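# 单张纸的手工对折:台面、取向与压痕(讲者备注)

2025年12月,Letance 纸品工艺内部交流,主讲 Lalit Dixit。投影只放标题和表格,细节按本备注口述。

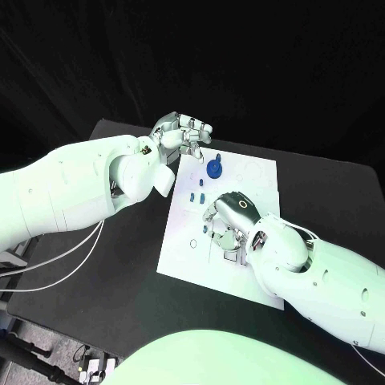
## 0 开场

范围先讲清楚:单张、未装订、未涂布的白纸,在平台面上做一次平行对折。多折、风琴折、十字折放到下一场。骑马钉的折页也不在范围内,有人问就请他会后找 Pankaj Nautiyal。

听众里有印后的,也有档案室的,两边叫法不统一。今天统一如下:

- 定边:靠近操作者、折叠过程中不移动的那条边。
- 动边:被提起并送到定边上的那条边。
- 折线:压实以后留下的那条线。
- 弯区:动边已经对上、折线还没压下去时,纸背上隆起的那一段。
- 爬移:从对齐到压实之间,动边相对定边走掉的距离。

“爬移”这个词在装订里另有用法,指多帖套叠时内页外凸。提一句即可,不展开。

(这一节控制时间,上次讲名词讲得太久,后面压痕部分是赶着讲的。)

## 1 台面

### 1.1 颜色

白纸配黑台面。理由是边缘判读。白纸放在浅色桌上,边缘只靠一条很窄的投影来辨认,灯一换方向,投影就换边,人眼判出来的边也跟着偏。黑台面上纸边是亮暗交界,灯位怎么变,交界都在同一个地方。

反光的黑台面不行。亮面会映出纸的下沿,看上去像有两条边。验收方法:把一张纸立在台面上,如果能在台面里读出纸的倒影轮廓,这块台面就不用。

背景也要压暗。黑色幕布挂在台后,作用是去掉后方来的杂散光和远处的亮块。操作者低头看纸的时候,余光里如果有窗或者白墙,瞳孔会收,黑台面上的细节随之变差,折线附近的轻微起皱就看不见了。幕布有褶没有关系,只要褶面不反光。

### 1.2 摩擦

台面太滑,定边压不住,一推动边整张纸就走。台面太涩,纸放下去以后没法微调,操作者会习惯性地把纸提起来重放,多一次提放就多一次折角的机会。

没有给出推荐的摩擦系数,因为现场没人去测。用下面的办法判断:

1. 单指指腹轻放在纸中央,只承手指自重,横向推。纸应当跟着手指走。
2. 另一只手单指压在定边中点,用翻书的力,再推。纸应当绕压点转,压点本身不动。
3. 两条都满足,台面可用。第二条不满足,换台面或者加垫布。

垫布的问题:织物有纹路,压折线时纹路会印到纸背上,薄纸尤其明显。垫布只放在定边一侧,折线下面必须是硬面。

### 1.3 平整和洁净

折线底下的台面有一粒砂,折线上就有一个白点,对着光看得很清楚。每换一叠纸之前擦一次台面,干擦。湿擦以后要等台面完全干透,残留的水会让纸的下表面先膨胀,四角往上翘。

台面接缝不要落在折线位置。两块板拼的桌子,把工位往一边挪。

### 1.4 高度

站姿操作,台面略低于肘。太高,肩膀会抬起来,压折的时候力从指尖出,不均匀。太低,人弯腰,视线接近垂直,反而看不出弯区隆起的高度。弯区要斜着看。

## 2 纸

### 2.1 规格

本次记录全部使用 A4,210 × 297 mm,定量 80 g/m²,由 Heltarance 供货,同一批次。不同批次的纸不要混着记,含水率不一样,回弹就不一样。

### 2.2 丝缕方向

抄纸的时候纤维顺着机器运行方向排列,所以纸在两个方向上的挺度不同。折线平行于丝缕(顺丝折),阻力小,折线直,回弹小。折线垂直于丝缕(横丝折),阻力大,外侧纤维被拉断,厚纸上能看到毛边。

A4 办公纸大多是长丝缕,即丝缕平行于长边。把短边对短边折成 A5,折线平行于短边,正好是横丝。这一点很多人没有意识到,然后去怪操作者手重。

判断丝缕的方法,现场演示两种就够:

- 弯曲法。两手托住对边,让纸自然下弯,换方向再做一次。弯得容易的那次,弯曲轴平行于丝缕。
- 裁条法。沿长边和短边各裁一条,宽度长度相同,叠在一起捏住一端水平伸出。垂得多的那条,丝缕在它的宽度方向上。

撕裂法不讲。撕出来的直线看起来直观,但受起手角度影响大,初学者经常判反。

润湿法也不讲,会弄湿台面。

### 2.3 正反面

未涂布纸也有正反,网面略粗。包装封口上一般印有箭头,指向先印面。折后要求外侧平滑的,把网面折在里面。单张散纸已经没有包装可查,斜光下看表面纹理,看不出来就不分,不要猜。

### 2.4 平衡

纸进室内以后拆掉外包装放一夜再用。刚拆的纸边缘和中心含水率不同,会出现荷叶边,荷叶边的纸没有办法对齐。Tivik 湿度卡放在纸叠旁边,别放在纸叠上面,卡片会压出印子。

干燥季节静电是主要问题。两张纸贴在一起,拿起来时是两张,折的时候才发现。取纸前把纸叠扇开一次,从角上进气。

## 3 摆放

纸平放在台面中间,长边横向。纸与台面前沿留出前臂能搁下的距离。摆到台面前沿的话,手腕悬空,压折时力往下走得太快。

纸的四周保持净空。台面上的线缆、尺、笔都要离开动边会经过的区域。动边提起来以后纸会往两侧张开一点,宽度比平放时容易估小。线缆从台面侧面走,有余量的收成环,环不要进入纸的工作区。

两手的分工:

| 阶段 | 主手 | 辅手 |
|---|---|---|
| 定位 | 调整纸的角度 | 悬在纸上方,不接触 |
| 提起 | 捏动边靠中间的位置 | 压定边一侧 |
| 送边 | 沿弧线送到定边上 | 保持压住 |
| 对齐 | 微调两角 | 接手压住动边 |
| 压实 | 从折线中点向外压 | 压住重叠的两边 |

定位阶段辅手为什么不接触:两手同时碰纸,纸很容易被两个方向的力顶出一个鼓包,放开以后鼓包跑到别处,定位白做。先一只手调好,另一只手再落下来。

手指微屈,用指腹,不用指甲。手套问题每次都有人问:棉手套在 80 g/m² 的纸上抓不起边,要戴就戴薄的丁腈手套。裸手可以,手要干。

## 4 提边

整个动作里最难的一步。纸平贴在台面上,边缘和台面之间没有间隙,手指进不去。

四种做法,按推荐程度讲。

**4.1 推弓法。** 一指压住离动边有一定距离的纸面,另一指在动边附近向内轻推,两指之间的纸拱起来,动边随之离开台面,拇指从下面进去。优点是不伤边。缺点是纸太厚或者台面太滑时拱不起来,整张纸会滑走。

**4.2 出沿法。** 把纸推到动边露出台沿一小段,从下面捏。可靠,但是纸的位置要重新定一次。台面较深的工位不方便。

**4.3 搓角法。** 用指腹在角上斜向搓,角卷起来以后捏住。很多人本能就这么做。问题是角会留下弧度,后面对角的时候翘着,看不准。废品里折角这一类大部分从这里来。

**4.4 指甲抠边。** 不用。边缘会起毛,出现半月形压痕,折完以后看得见。

讲到这里让听众自己试一遍推弓法。每人发一张纸,用完不回收到样品里。

常见错误:

- 推的那根手指压得太重。它需要的是切向力,压重了,纸被夹死在台面上,反而推不动。
- 两根手指离得太近。拱起来的弧太小,纸会直接折出一道硬印。
- 拇指进去太快,顶在边上,把边顶弯。等弧稳定以后再进。

## 5 送边和对齐

动边的轨迹是一条弧。直着往回拖,纸会在台面上摩擦,弯区压不低,定边被带走。提得太高也不行,纸在空中失去支撑,横向会飘。

送到定边上方以后,先落一个角,再落另一个角。两个角同时落,看起来省时间,实际上眼睛只能盯一处,另一处总是靠感觉。先落哪个角都可以,固定下来就行,一个人不要换来换去。

对齐的判据:斜着看重叠的两条边,黑底上只应看到一条白边的边界。如果上层没有盖满下层,会多出一道阶梯状的细影。黑台面的好处在这一步最明显。

纸本身不是严格的矩形。裁切误差使四个角不全是直角,两个角都对齐以后,侧边可能差一点点。处理原则是把误差留在侧边,不要扭纸去凑。扭过的纸,折线两端会出现放射状的细皱,这种细皱压不掉。

## 6 压折线

### 6.1 次序

先点后线。折线中点先用指腹压一下,固定住,再向两端推。从一端推到另一端,弯区里的纸会被一路赶过去,累积在末端,末端就是爬移最大的地方。

### 6.2 工具

指腹压一遍定形,骨刀压第二遍定线。Kashyap 车间用的骨刀边缘磨圆,压过以后没有亮痕。新骨刀边缘利,要自己先磨。没有骨刀的,用干净的直尺侧面代替,尺上有刻度凹槽的一侧朝上。

在纸面上直接刮会抛光,斜光下有一条亮带。要求高的件,在上面垫一张废纸再刮。

### 6.3 力

力的大小没有给数。给数没有意义,接触面积每个人都不同。按结果判断:松手以后,上层自己弹开的角度应当小,并且折线两端和中间弹开的程度一致。中间紧、两端松,是第二遍没有推到头。

横丝折允许多压一遍。顺丝折压两遍足够,再压折线会发脆,反复开合以后断得早。

### 6.4 预压痕

厚纸横丝折之前先压一道痕,再折。凸起的一侧折在里面。这个方向总有人记反,会有人举手,画一张截面图给他们看。80 g/m² 的纸不需要预压痕。

## 7 记录数据

投影切到表格。

Letance 工位上共折 800 张,分 4 组,每组纸叠拆封条件相同。单次对折,不返工,折完直接判定。

| 判定 | 张数 |
|---|---|
| 一次合格 | 561 |
| 两边错位超限 | 206 |
| 折角或起皱 | 33 |
| 合计 | 800 |

口头补充以下几点。

错位是主要问题,占不合格的绝大部分。Pankaj Nautiyal 复看了错位件,认为多数是压实阶段走掉的,对齐阶段本来没有问题。依据是错位件的折线一端偏得多、一端偏得少,偏的方向和推的方向一致。这个判断没有单独做对照,讲的时候说明是复看意见。

折角和起皱张数少,但是不能返工。错位的件打开重折,会留下两条折线,也算不上返工成功,只能说还能用来包东西。

数据的限制:

- 单一纸种,单一定量,单一批次。
- 全部是横丝折,顺丝的没有做。
- 判定由一个人完成,没有做重复判定。
- 合格率不能拿去推算产线。手工折一张和折一叠,疲劳程度完全不同。

有人会问各组之间有没有差别。四组的原始记录在 Lalit Dixit 手里,今天不放,组内张数的分配还要核对一遍。

## 8 工位检查表

可以打印贴在工位旁边,正文不逐条念。

- 台面:黑色,哑光,无砂粒,折线处无接缝
- 背景:暗,无正对操作者的亮面
- 灯:侧前方,低角度,能看出弯区
- 纸:已平衡,已扇开,丝缕已判定并在纸叠侧面用铅笔标注
- 线缆和工具:在动边经过区域之外
- 手:干,指腹操作
- 骨刀:边缘无缺口
- 废纸垫片:每叠更换

检查表第四条后半句是新加的。之前只要求判定,没有要求标注,换班以后下一个人又判一遍,两个人判得还不一样。

## 9 可能的提问

**为什么不用定位挡块?**
挡块能解决定边走动,解决不了弯区把动边往回顶。单张小批量,装拆挡块的时间比折的时间长。批量上去以后应该用,那时候也该考虑折页机。

**深灰或深绿的切割垫行不行?**
对比度够。切割垫上有格线,格线会干扰边缘判读,把没有格线的那面翻上来。旧垫子有刀痕,不能放在折线下面。

**彩色纸怎么办?**
原则不变,台面和纸拉开明度。黑纸用浅色台面。中灰纸最麻烦,两种台面都一般,靠低角度侧光。

**对折以后放着会不会弹开?**
会。压重物过夜,重物下面垫平板,板面要盖过折线。只压在中间,折线处反而被撬起来。

**左手操作者怎么安排?**
表里写的是主手和辅手,左右互换即可。灯也要换到另一侧,否则手的影子落在正在看的那个角上。

**折线能不能消掉?**
不能。纤维已经断了或者错位了,加湿压平只能让它变浅。档案室的同事对这个有专门做法,请他们自己讲。

**折成三等分时从哪一边开始?**
超出范围。简单回答:内折的那一幅要略窄,先折它。窄多少取决于纸厚,下一场给表。

## 10 会后

样纸每人可以带走两张,顺丝和横丝各一,角上有铅笔标记,回去自己折了对比。台面材料的小样留在讲台边,看完放回原处。

原始记录核对完由 Lalit Dixit 发给登记过的人。对错位原因有不同看法的,把折好的件连同推压方向一起寄到 Letance,只寄照片判断不了。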